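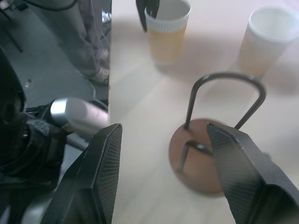
Table Service Basics
Handout 4: Small stands, cold drinks and the tasting table
Pirkudgate Hospitality Course, evening group
Thursday, August 29, 2024

Please read this handout before the practical session and bring it with you. The kitchen part of the course is in a different booklet.

1. What we mean by a small stand

A small stand is any object which holds a card, a number or a menu upright on the table. The simple type has a flat round base and a piece of bent wire. The base gives the weight and the wire gives the height. In the older Hatwood list these are called "card feet", and you may still hear this name in some hotels.

Three types are used in our course:
Wire arch on a disc base
Spiral clip on a straight rod
Folded block with a slot

The arch type is the one most students find difficult, for the reason that it has a front and a back. Turn it until the arch is wide when you look from the guest's chair. If you see only a thin line, the stand is sideways.

2. Placing the stand

Hold the stand by the base, with the fingers at the side of the disc. Do not lift it by the wire. Wire bends slowly, and after one season the whole set leans in different directions.

The stand goes down first and the drinks come after. Leave 20 cm between the base and the nearest cup – a little more if the table is shared by two groups. On a light wood table every wet ring is visible, so keep a dry cloth in the left hand.

3. Disposable cups

For tastings we use white disposable cups, because guests try several drinks and leave the cups behind. Fill to 15 mm below the rim. Carry each cup low on the body and never with a finger inside. A thin cup must not be squeezed, or the drink will rise over the edge.

Pale drinks, for example peach tea and apple juice, look almost the same in a white cup. Put the stronger color on the left and the lighter color on the right, and always keep this order. When the order is the same on all tables, the person who refills can work without asking.

4. Quantities

The spring tasting in March needed 166 cups. Mondusow sells them in cartons of 2000, so one carton is enough for the whole year. Open one sleeve at a time and close the rest against dust.

The Donati tables are narrow. On these, place the two cups behind the stand, not beside it.

5. To prepare for next time

Set one place at home with any small stand and two cups. Sit down in the guest's chair and look at it. Write two or three sentences about what you would move, and hand them in at the start of the session.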